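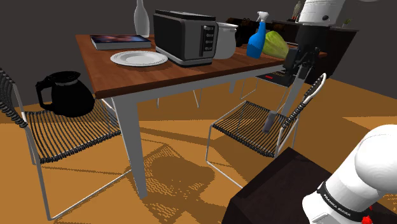

Wax or poly on a table top, sound insulation between floors?

Thread moved from Finishes to Floors and Structure

tallowbend
Replacing the subfloor above our dining room in Nemville. Joists are 2x8, plaster ceiling below stays. Two quotes so far. Fabbri wants to float a second layer of plywood over a 3 mm Poron foam strip on the joists. The other contractor wants mineral wool in the bays and nothing on top. Room is upstairs of where we eat and every chair scrape comes through. Ignore the table half of the title, I settled that with wax.

gritstop_82
Scrape is impact noise. Wool in the bays helps with voices and TV. It does little for impact if the ceiling is screwed straight to the joists. Of the two I would take the strip.

lathandkey
Disagree in part. 3 mm under a loaded subfloor compresses to next to nothing. Ask Fabbri for the deflection figure at your load. If they can't give one, they are guessing.

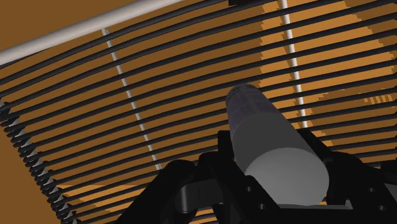 Nemville Home Repair Forum, Floors and Structure Section

tallowbend
They gave me 923 for material and 2520 with labor. No deflection figure. I asked twice.

gritstop_82
2520 for one room is fair if that includes pulling the old boards. Does it?

tallowbend
Yes, boards and disposal. Joist spacing is almost 600 mm in one bay, tighter elsewhere.

lathandkey
Then fix that bay first. Sister the joist or add blocking. A bouncy floor will make any foam look bad. I used Andine cork underlay on mine over a stiffened frame, with a thick rug on top, and the rug did more than the cork.

oldmortise
Wool plus resilient channel is the standard answer. Strip alone is half a job.

gritstop_82
Channel means taking the plaster down. He said the ceiling stays.

oldmortise
Then he keeps half the noise. Plaster can be replaced.

tallowbend
Ceiling stays. I'll get a price for blocking and put felt pads on the chairs in the meantime. Will post the numbers in January.

lathandkey
Glue the blocking as well as nailing it, or it will squeak.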